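Fovisell Community
Home | Ask | Topics | Decorating | My account

What wall colour for a dull dining room with brown and red in it?

Asked by Ghislain Sawatzky, June
2 answers | 69 views | Share

Hello all, first time posting in Decorating, I normally lurk over in Gardens. Our dining room faces north and gets hardly any sun until the evening, and even then only a strip of it by the door. Brown and red are staying (my other half won't be moved on either, I have tried) so it's really just the walls I get a say in. They've been magnolia for as long as we've lived here and I'm sick of the sight of it.

Brown top, red tray in both of these:

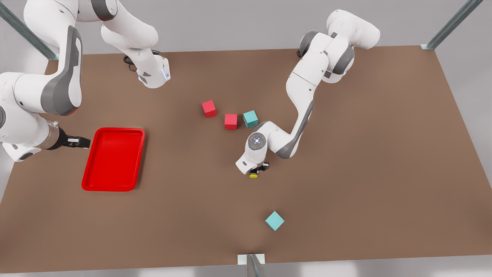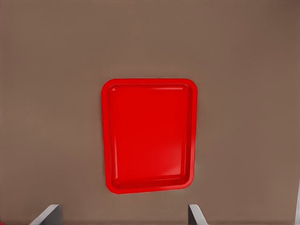
Which wall colour would go with brown and red in a north-facing room without making it feel cold?

ANSWER by Gaétan Arsenault
Helpful (9) | Reply | Share

I'd go for a soft, slightly pink off-white or a pale clay, and keep well away from anything with blue in it. North light is bluish already, so the lovely crisp white that looks so fresh on the tin goes the colour of old washing-up water once it's on your wall. I know because I did exactly that in our back bedroom and lived with it for two winters before I gave in!

The thing with brown is that it's already warm, so you don't need the walls to do all the work. A wall with a bit of pink or a bit of earth in it will sit happily next to it. Yellowy creams are the ones I'd be careful with. You'd think yellow would cheer a dark room up, but in shade it goes a bit green – sort of pea soup – and red next to that starts looking like Christmas.

If you fancy being brave, go darker instead. A dull room is never going to be a bright room whatever you paint it, and a proper deep colour can look wonderful at night with the lamps on, which is when most people use a dining room anyway. My sister did hers in a dark olive and ran it over the skirting and the door as well, and I was quite rude about it until I'd had supper in there. Green and red together sounds worrying after what I said about Christmas, I know, but a muddy olive is a different animal from pea soup.

Whatever you choose, don't pick it from the little card. Get tester pots, paint them on big bits of lining paper, two coats, and stick them up with masking tape. Move them about. Put one in the darkest corner and one opposite the window and look at them at breakfast, in the afternoon and again with the lights on. Leave a bare gap round each one too, or hold it against something plain white, because the magnolia behind will fool your eye and make everything look greyer than it is.

And check your bulbs before you spend anything on paint. We had "daylight" ones in the kitchen and swapped them for warm white and I honestly thought somebody had redecorated.

Comments on this answer

Ghislain Sawatzky: Thank you, this is so useful. I'd never have thought about the bulbs. Just been in to look and I think ours are the daylight sort, they came with the house. Would you do the ceiling in the same colour as the walls? It's not very high.

Gaétan Arsenault: With a pale colour I would, yes, it makes the edges disappear a bit and a low ceiling bothers you less. Ask for it in flat matt for the ceiling and something you can wipe for the walls. With a dark colour I'd stop at the top of the wall, but that's me being a coward, plenty of people carry on over.

Ghislain Sawatzky: Clay it is then, I think. Or olive. Oh dear.

ANSWER by mendes_diy
Helpful (2) | Reply | Share

just do it white, white goes with everything. we used Hondetti trade white all through the house and its fine. you can always hang pictures up if it looks bare

also dont pay anyone to do it, we got quoted 1,380 for three rooms and did it ourselves over a long weekend. the prep is the boring bit but do it. wash the walls with sugar soap, fill the holes, sand, wipe down again. old magnolia can be a bit shiny so give it a light rub over or the new stuff wont grip

Comments on this answer

Ghislain Sawatzky: Thanks! Definitely doing it myself. Did one coat cover?

mendes_diy: no, two, three behind the radiator where it was stained. get a long thin roller for behind there, saves taking it off

Gaétan Arsenault: Agree with all of the prep. I'd still test the white before buying a big tub of it for a north-facing room, some of them are much warmer than others and they all have daft names so you can't tell from the label.

Ghislain Sawatzky: Update for anyone who finds this later. Changed the bulbs first, massive difference, and I've got four sheets of lining paper taped up as we speak. The pale clay looks lovely by the window and a bit like a sticking plaster in the corner. The olive looks good absolutely everywhere, annoyingly, and my other half has gone off with the last of the tester to try it on the back of the door. The white one looked blue at eight in the morning so that's out, sorry mendes. I've also got one called Fikine Stone which the shop talked me into – sort of a mushroomy beige – and I can't decide if I like it or if I've just stopped being able to see colours.

Gaétan Arsenault: Leave them up for a week and don't look too hard. What's the floor, by the way? If it's carpet I'd lay a sheet next to

Show 3 more comments

Share | Follow this question | Report
More in Decorating: Painting behind radiators | Lining paper | Low ceilings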